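Mastau to begin separate food waste pickup
2020-09-30

Households in Mastau will be able to put their food scraps out for separate collection starting in April, after the town council approved a contract with the waste firm Oravec.

The service will begin in the Nekau neighborhood, where 300 homes will take part in the first stage. Each home will get a small lidded pail for the kitchen and a larger brown bin for the curb. The rest of the town is due to join once the council has looked at the results from Nekau.

Pickup will be every week. Regular trash, now collected weekly, will move to every other week in the neighborhood at the same time – a change that drew most of the questions at the council meeting.

"People are worried about smell in the summer, and that is a fair thing to worry about," said Romana Bednárik, who runs the town's public works office. "Most of what smells in a trash bag is food. If the food goes out every week, the other bin should be easier to live with."
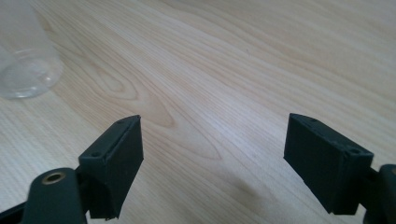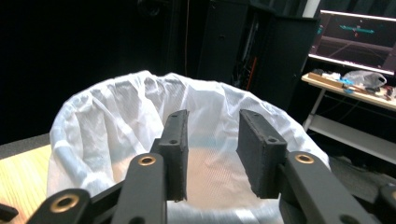
The pails will take fruit and vegetable peelings, bread, coffee grounds, tea leaves, eggshells, meat and small bones. Plastic bags will not be accepted, even those sold as compostable, as the plant in Dikport that will handle the material cannot process them. Residents may line the pail with newspaper or a paper bag, or leave it unlined and rinse it out.

Yard waste is not part of the new service. It can still be taken to the drop-off site on the Dikport road.

Homes in Nekau will pay $3 a month, added to the existing trash bill. Households that already compost in the yard can ask to be left out and will not be charged, but they must send in a form before the pails are handed out. So far 152 homes have answered a letter the town mailed over the summer, and 8 of those asked not to take part.

Žofie Říha, who lives in Nekau and spoke at the meeting, said she supported the plan but wanted more help for older residents on the hill, where the larger bins may be hard to move. Bednárik said Oravec crews would collect from the doorstep for anyone who signs up for assistance.

The pails and bins will be delivered in the weeks before the first pickup. A collection calendar will come with them and will also be posted at the town hall.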